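Washing machine stops before final spin – Tarnville workshop
Status: closed
Opened: August 2025
Logged by: Dinesh Lobo

Fault as reported: the Suvarna washer in the back room fills and washes as normal, then stops with water in the drum and the door locked. Load at the time was the soft toys and covers from the play area, which go through on the gentle programme. It has failed on 7 loads so far.

First checks: tap fully open, inlet hose not kinked, door seal clean. Ran it empty on a 30 degree wash and got the same result, so the load is not the cause. The big black and white toy is on hand washing until further notice.

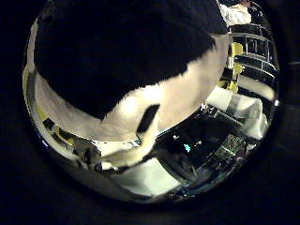 Is it safe to force the door if there is still water inside?
Leave the door alone and drain the machine first through the small hose behind the bottom flap. The lock lets go a few minutes after the power is off.

Drained it that way into a washing-up bowl, which took several trips. Opened the filter and found a hair grip and a lot of grey fluff. Cleaned it, refitted it, ran a rinse. It stopped at the same point.

Next I pulled the machine out and took off the waste hose. The hose was clear, but the spigot under the sink was almost blocked where it joins the trap.

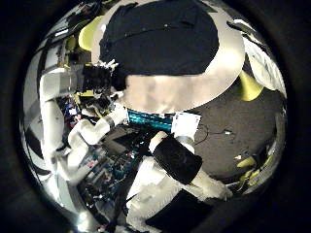 The blockage was old powder set hard, so I chipped it out with a screwdriver and flushed the trap with hot water. Refitted the hose with a new clip – the old one had rusted through. The next rinse drained and spun to the end.

Spin speed is still set low at 200. Please leave it there for toys. The Endau branch has the same washer, so I have sent them a copy of this log.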